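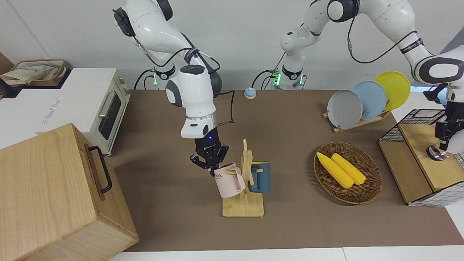 Granura Manipulation Group, Department of Mechanical Engineering

4.2 Tabletop rearrangement with two arms

We tested the method on a kitchen rearrangement task with two Franka arms at the back of one table. The table holds a mug tree, a dish rack with plates, a woven basket with two ears of corn, a toaster oven and a small wooden cabinet. These objects stay in place within an episode unless the instruction names them. The right arm does most of the grasping in the mug tasks, and the left arm is kept clear of the mug tree by a fixed keep-out volume.

The training set has 400 teleoperated demonstrations, all recorded by two operators. Of these, 121 involve a mug, and the rest cover the plates, the corn and the oven door. We did not balance the set by object. The policy, which we call Kabbaj, takes one overhead view, one side view and the joint positions of both arms, and predicts a short chunk of end-effector motion for each arm. A second head predicts the contact point on the object to be grasped. The baseline, Dorton, has the same backbone and the same inputs but no contact head.

Mugs are harder than plates for both policies. A mug can be picked up by the rim or by the handle, and the demonstrations contain both. When the two kinds of grasp are mixed in training, the baseline tends to aim between them and close on nothing. The contact head commits to one point before the arm starts its descent, and the motion is then conditioned on that point.

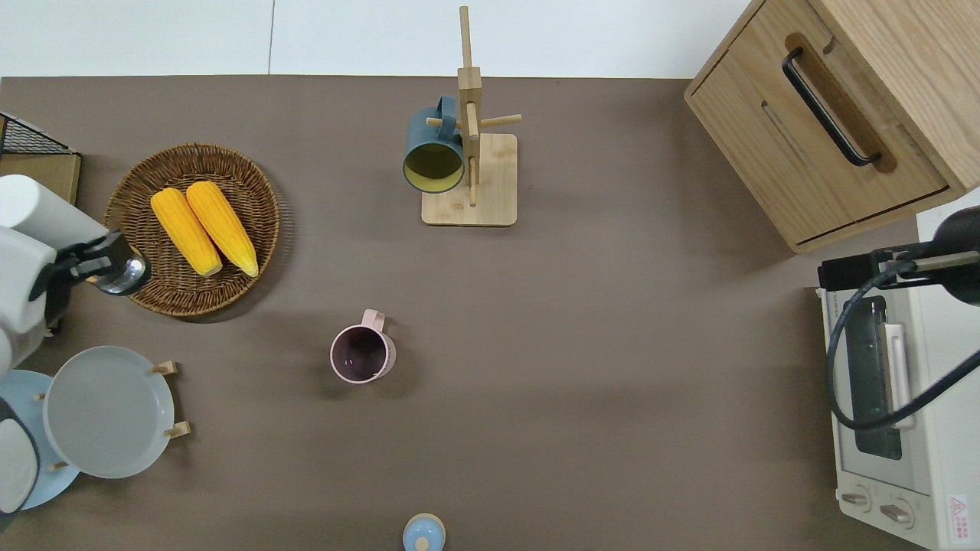 Figure 6. Head view of the workspace with the pink mug standing on the table and the teal mug on the mug tree.

Each trial starts from a reset pose with the arms away from the middle of the table. Chepkoech Massawe placed the target object by hand using a printed position list, and Zlata Stelmakh scored the trials from video without knowing which policy was running. A trial counts as a success if the object is released at its goal and stays there for 3 seconds. Objects that were dropped and picked up again within the time limit were still counted – this happened with both policies.

We ran 237 trials in total. Most Dorton failures came at the grasp. Kabbaj failed less often at that stage, and its remaining failures were mainly at release, when the handle caught on a peg and the mug swung as the fingers opened.

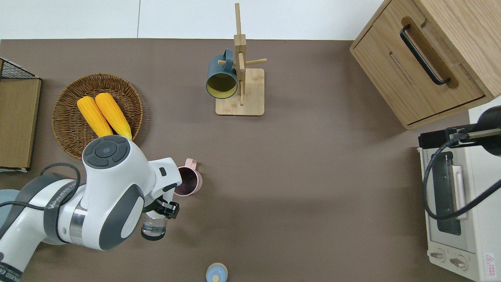

Does the contact head need depth input?
The version tested in this section uses color images only, and we added no depth channel at any stage of training.

Clear objects were treated as a separate condition. No clear cup appears in the demonstrations, so a correct grasp there depends on what the policy has learned from mugs and plates. The predicted contact point was less steady from one step to the next,
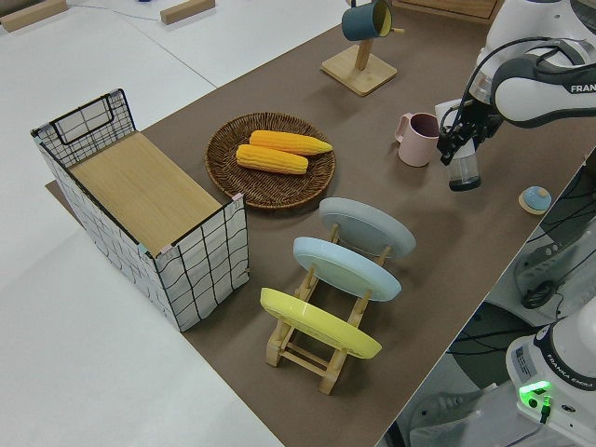

and we therefore averaged it over a short window before the descent. The same window was used for every object, so that the conditions could be compared. Averaging delays the start of the descent a little but does not change the path after it. We also tried dropping the side view in this condition. With the overhead view alone, the gripper often stopped too high – the rim was located well in the plane of the table but poorly in height.

The fixed keep-out volume is a limit of the present setup. It rules out handovers near the mug tree, and it has to be measured again whenever the tree is moved. The Drondatberg planner described in Section 5 replaces it with a volume computed from the current joint positions of both arms.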